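OK so I finally did the Kornton to Vokham basket trail and I need to talk about it. Thread!

It's an old market route, 40 miles if you do the whole thing, and you pass through all the villages where they used to weave for the fruit growers. I gave it 4 days in November and had the path to myself most mornings.

First stop was the Tkachuk workshop. They grow their own willow right behind the building – every color you can think of, greens and purples and a yellow that looks fake. I had no idea willow came in colors!

They let you try a base. Mine came out shaped like a potato chip. The trick is keeping the tension even, and my left hand just would not cooperate.
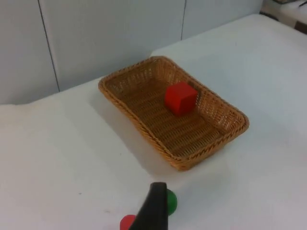 Then on to Skollow, which has the tiny museum. 2 rooms, free to get in, and the best thing in it is an eel trap over 100 years old. The weave is so tight and so neat. I went back in for a second look after lunch.

Also the soup at the Skollow bakery. Leek and barley, giant bowl. Go early, it was gone by one o'clock.

The last stretch into Vokham is all riverbank and pretty muddy, so bring real boots. You come around a bend and the old willow beds are right there, still being cut every winter. Loved it so much.

If anyone's done the spring version when the catkins are out, please send me your photos – I'm already looking at train times.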